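Teltalville water bills going up, public hearing next week

2026-07-01

TELTALVILLE. Water customers here will pay more starting with the fall bill, if the town council goes along with a plan laid out Monday night. The base charge would rise 14 percent. Sewer stays put for now.

The money goes to the Plotari Road main, which broke again in February and left the east side on boiled water for five days. Second break in two winters on the same stretch. Public works wants the whole run replaced between the pump house and the school, not patched.

"We have clamps on clamps down there," said Crisanto Umali, the town's public works director. "I can keep sending a crew out at two in the morning or we can dig it up once."

Umali told the council the pipe is cast iron and older than anybody's paperwork. The oldest map in his office shows it already in the ground. Soil along that side of town is wet most of the year and it has been eating the joints.

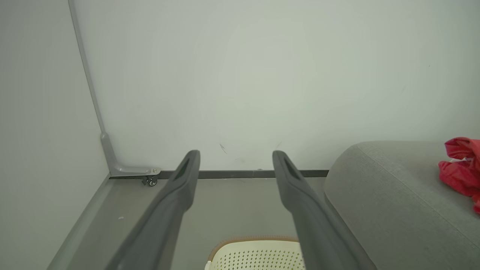
Work would be done in two parts. First the lower end, from the pump house up to the Jarnudar Street crossing, starting after Labor Day. Then the upper end next spring once the ground thaws. One lane stays open during the day, both lanes at night, except for the crossing itself, which has to close completely for a weekend. Dates for that not set. Detour will be by way of Mill Street, and trucks will be sent out to the county road.

Residents at the meeting had questions, mostly on the bill. Several asked why the increase falls on the base charge and not on gallons used. A retired couple from the east side said they use hardly any water and would see nearly the same jump as the car wash. Councilmembers said they had heard the same thing by phone all week.

The clerk explained that the base charge is steady money and the lender wants steady money. A charge by the gallon goes up and down with the weather. Last summer was rainy, nobody watered, and the water fund came up short.

That did not satisfy everyone. One man asked to have it put in the minutes that he thought it was backwards. It was put in the minutes.

There is a discount in the plan for households already signed up for the county heating program. They would get $5 off each bill. No new form, the town will get the list from the county. Renters whose water is included in the rent wouldn't see the discount, and the council asked the clerk to come back with something on that before the vote.

Businesses on the lower end are worried about parking. The owner of Yap Hardware said the February break cost her most of a week, with barricades across the front and customers figuring she was closed. She asked for signs this time, big ones, at both ends of the block. Umali said she would get them. He also said the crew will leave the sidewalk open and put plates over the trench in front of any door that's in use.

School buses are still being worked out. The district has asked that the trench not be open in front of the building at dismissal, and public works says that can be done if the contractor starts early and backfills by two. Neighbors may not love the early start. The noise rule says seven o'clock and the council would have to waive it, which takes a seperate vote.

Bids for the lower end came in last month. Lowest was from Jarnudar Excavating, which did the storm drain behind the firehouse. The council held off on awarding anything until the rates are settled.
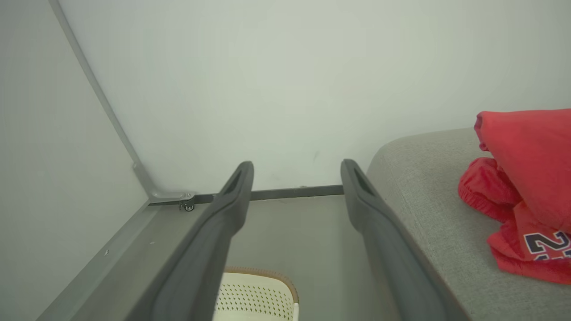
*Page 5*

If the contract is approved this summer, pipe could be ordered right away. Umali said delivery is the part he can't promise. The supplier has quoted him 20 weeks on valves, less on straight pipe, and he'd like to order the valves early and store them in the town yard so the crew isn't standing around.

Customers on the lower end will be moved to a temporary line laid along the curb while the old main is shut off. Pressure may be a little lower than usual. Anyone with a lawn sprinkler system is asked to leave it off until the new main is tested. Door hangers will go out before each shutoff with the hours on them, and the town will also call anybody who is on the phone list. To get on the list call the clerk's office or stop by the window.

Brown water is possible for a day or so after each section is switched back. Run the cold tap in the tub until it clears. Don't do a load of whites. If it hasn't cleared by the next day, call public works and they will flush the hydrant on your block.

Lead service lines came up too. Public works believes there are a few left on the east side but doesn't have records for every house. Crews will check each connection as they get to it, and if the piece between the main and the shutoff is lead the town will replace it at no charge. The piece from the shutoff into the house belongs to the owner. The plan sets aside up to $500 per house toward that, first come first served, owners have to apply before the trench is closed in front of their place.

One councilmember said that was not enough to get a plumber to pick up the phone. Umali didn't disagree. He said a bigger state grant is open to towns this size but the deadline falls in the new year, too late for the lower end. The upper end might qualify.

The hearing is next Thursday at seven in the upstairs room at town hall. Use the side door, elevator is working again. Written comments can be dropped in the slot by the tax window up until noon that day, include your street address or they won't be read in. The council could vote the same night but the council president said she'd sooner wait for the next regular meeting so people get a chance to look at the final numbers.

Copies of the rate sheet and the street map are at the clerk's window and at the libary front desk.

Also Monday: council approved the fireworks permit, tabled the dog park fence again, and moved the August meeting back a week for the fair.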